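Robot Manipulation Practicum
Handout 4: Collecting demonstrations with the hand-held gripper
Revised June 2022

1. Purpose

Each team records a set of human demonstrations for the container task. The recordings are used in Handout 5 to train a policy, so errors made now will show up later as poor grasps. The target is 300 accepted episodes per team. The Danier team recorded 139 in the January section and its policy never learned to release.

2. Task and objects

The container is an open tin, filled past the rim. Use objects that differ in stiffness: a fuzzy towel, a packet of wipes, a crumpled wrapper. Soft items hide one another, and the order of removal matters. Approach the item that overhangs the rim first, with one pad on each side of it, and close slowly.

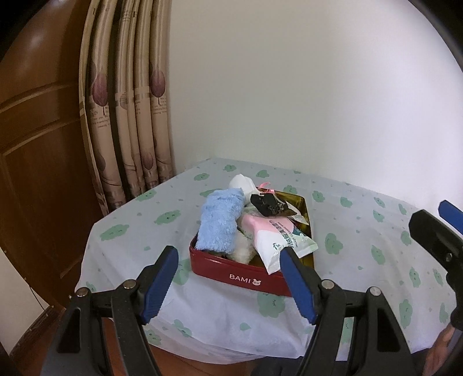
3. Recording procedure

Start the recorder before the gripper enters the work area. Hold still for a moment at the start pose. Move at a steady pace and do not regrasp more than once per episode. Place the item flat on the cloth, open fully, back away, then stop the recorder.

Wrist motion should stay smooth. Fast rotation blurs the view and the tracking software (Virkier) loses its position estimate. An episode with lost tracking is rejected automatically.

Cloth is the hardest case. A blue towel laid on the table has no fixed shape, and the best grasp point changes every time it is put down. Choose a fold that stands up from the surface – not a flat edge – and keep the pads parallel to it. 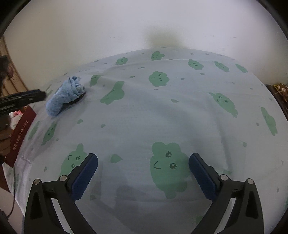
Vary the resting position between episodes. Teams tend to drop the item in the same place out of habit, and the policy then learns the place and ignores the object. Zsófia Balogh's notes on the Allemcombe set cover this: 1,252 episodes, most of them useless for that reason.

4. Submission

Upload accepted and rejected episodes in separate folders. Include the calibration file. Questions about calibration go to Ruben Dekker before the lab session.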